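Stoltcombe Residents' Board > Buying, Selling and Letting
Two-bed terrace on Prudau Lane, is the asking price daft? 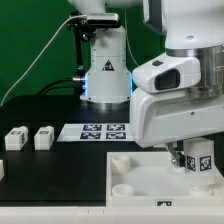

Original post
marrowfat_jen
21 July 2023

Hello all, long-time reader and I think this is only my second post, so be gentle! We've been looking for a little house in Stoltcombe since the spring and have finally seen one we love, the middle terrace on Prudau Lane with the green door. Two bedrooms, a long thin garden, and a kitchen that wants doing but not urgently. The agent is Gusik and they've been perfectly pleasant, but they want us to go in at the full asking price and say there's "strong interest". It's been up for 12 weeks. Would you offer under, and if so by how much?

Replies

oldtoby
Lovely lane, you'll be very happy there if it comes off. We bought two doors along and went in 10 per cent under, expecting to be laughed at, and settled at 5. Twelve weeks is a long while for a house that size round here, so I'd take the "strong interest" with a good spoonful of salt. Do ask about the shared path at the back, as the bins for the whole row go along it and it does get a bit lively of a morning.

Stamatia Spanos
I'm going to disagree with Toby, fond as I am of him. Prices on the lane have held up better than people think, and the sellers have already turned down one low offer that I know of (I'm friendly with the neighbour). If you love it, go in close and be nice about it. People selling a family home do care who they sell to, and you can always talk again after the survey.

oldtoby
Fair enough Stamatia, but turning down one offer weeks ago doesn't mean they'd turn it down now! They'll want to be moved by September for the schools, I should think.

kestrelhouse
Whatever you offer, get a proper survey. We used Eglītis, paid 420 pounds, and they found damp behind the chimney breast that we would never have spotted in a month of Sundays. The seller knocked the repair off the price without a murmur.

marrowfat_jen
Oh, thank you all, this is so helpful. Kestrelhouse, was that the full survey or the middling one? And Toby, does the path belong to one house or is it everybody's?

kestrelhouse
The middling one. Old terrace, so you may want to ask them about the full one, they're very patient on the phone.

oldtoby
Each house owns its own bit and lets the others across. It's in our deeds, so get your solicitor to check yours says the same.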